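Home / Tables / Work tables / Tusard

Tusard work table, bright yellow

We have been selling the Tusard for a good while now and the yellow is still the one we get excited about. It's a proper strong yellow, the sort that makes a grey-carpeted room feel awake on a Monday morning, with a dark metal rail along the edge to set it off. If you've only met it as a thumbnail on our list page, please ask for a colour chip, as it is brighter than most screens make it look.

The yellow top is in the first two pictures, light wood and grey carpet in the third.
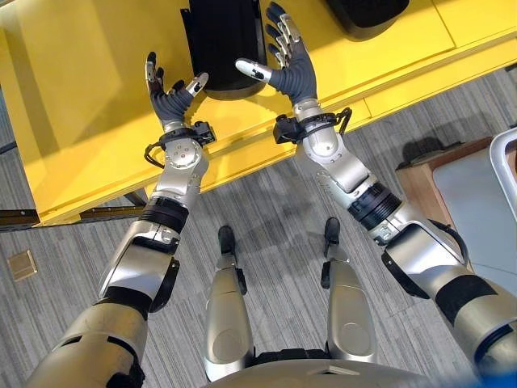
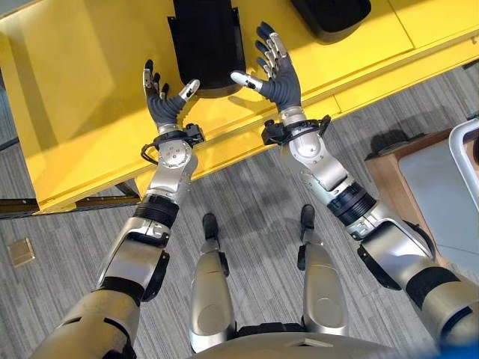
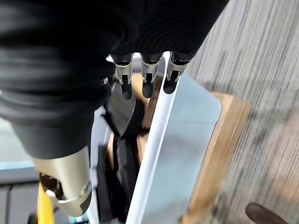 Why we like it

It's a big, plain, useful table! There is plenty of room to spread a job out and leave it there over lunch, and small dark things are very easy to find on it. Screws, black cable ties, the cap of a pen, that one washer you put down a second ago — they all show up against the yellow in a way they never do on a wood-grain top or a dark one. People who do fiddly work notice this on the first day and tend to write to us about it.

The rail is the other thing. It runs along the edge of the table and gives you a crisp dark line between the top and whatever is on the floor, so you always know where the table stops. It also takes the knocks from chair arms and trolleys, and it can be replaced separately if it gets a really bad dent. We keep spare rails at Wallside and fitting one is a short job with the key that comes in the packet.

The yellow

Siwan Parry chose it. She had a wall of samples up for most of November, going from something close to custard to something nearly lime, and she kept coming back to the same one. We printed the colour card with five yellows on it anyway, and then took four of them off the list the following spring as no one was ordering them.

It does bounce light. Put the table near a tall window or under strong lamps and you'll get a bright patch on the top when the sun is out. Some people love that (we do, it cheers up the whole room) and others would sooner turn the table so its short end faces the glass. If you work with a screen all day, try it both ways round before you plug everything in.

The Tusard also comes in chalk, moss and a dark blue. All of them have the same dark rail.

What goes with it

Grey carpet is a very good partner, and a striped or streaky grey is even better, as it stops such a large block of colour from looking flat. Wooden furniture sits nicely beside it too. A wooden cabinet warms the yellow up, and pale wood in particular looks lovely next to it. For seating we would go for a white frame. Black chairs work, but they make the whole thing a bit bumblebee.

Two ranges we stock that go well with it:

Amari boxes — open boxes in light wood, for keeping trays, straps, folders and odd-shaped kit off the table and on the floor next to you. Three sizes. The largest will hold a tray stood on its edge.

Kiani chairs — white frame, padded seat, stackable four high. Ask for the felt feet if your floor is hard. On carpet the standard feet are fine.

Floor plates and cables

If your room has power coming up through plates in the floor, measure where they are before you decide where the table goes. You want the plate to stay clear of the table feet and somewhere you can still get a hand to it. We've had to go back to more than one customer to shift a table a hand's width to the left, and it's much nicer to do that on paper. Send us a sketch with the plates marked and Gholamreza Arabzadeh will draw the table in for you. He enjoys this far more than you would expect and his drawings are very clear.

The clip-on cable tray is an extra. It hangs underneath at the back and can be added later on.

Sizes and details

Length: 2000 mm
Longer version: 3000 mm, delivered as 2 tops that bolt together
Weight: 64 kg for the shorter table, including rail
Height: fixed, with levelling feet
Colours: yellow, chalk, moss, dark blue
Rail: dark metal, replaceable
In the box: top, frame, rail, bolts, key, spare feet
Extras: cable tray, second rail, felt feet

The join on the longer table is neat but you will feel it if you run a finger across. For sewing or drawing, where paper or cloth has to slide, we'd suggest two shorter tables set apart, or placing your mat over the join.

Putting it together

You need two people, mainly for turning it over. Lay the top face down on a blanket, or straight on the carpet if it's clean, and bolt the frame on loosely at all four corners. Tighten only when every bolt has caught. The rail goes on last, once the table is on its feet. Start from the middle of the rail and work outwards or the ends won't line up with the corners.

Carpet settles under the feet over the first few weeks. Check the level again after that and give the feet a small turn if it rocks.

Looking after it

A damp cloth does nearly everything. For marker pen use a little washing-up liquid and warm water and leave it a minute before wiping. Please don't use scouring cream, it dulls the yellow and you'll see the dull patch every time the light is low. Dust shows less than on the dark blue, and pencil shows more.

From people who have one

"Bought for the packing corner and it has been stolen by the design team. Ordering another." Zohreh Ahmadpour

"Heavier than I was ready for, so do get help on the stairs. Lovely and steady once it's in. The colour makes me happy, even in the dark months." Ayanda Steyn

"Rail arrived with a scratch, new one came the same week. My only grumble is that the key is tiny and I have lost it twice." Golshifteh Shahbazi

Spare keys are free, just ask.

Delivery

We bring it to the room you want it in and take the cardboard away. Let us know about stairs, narrow doors and lifts when you order, and whether there is somewhere close to park the van. The yellow is normally on the shelf at Wallside. Moss and dark blue are made to order and take a few weeks longer.

Colour chips go out by post on the day you ask, if you ask before 2 in the afternoon.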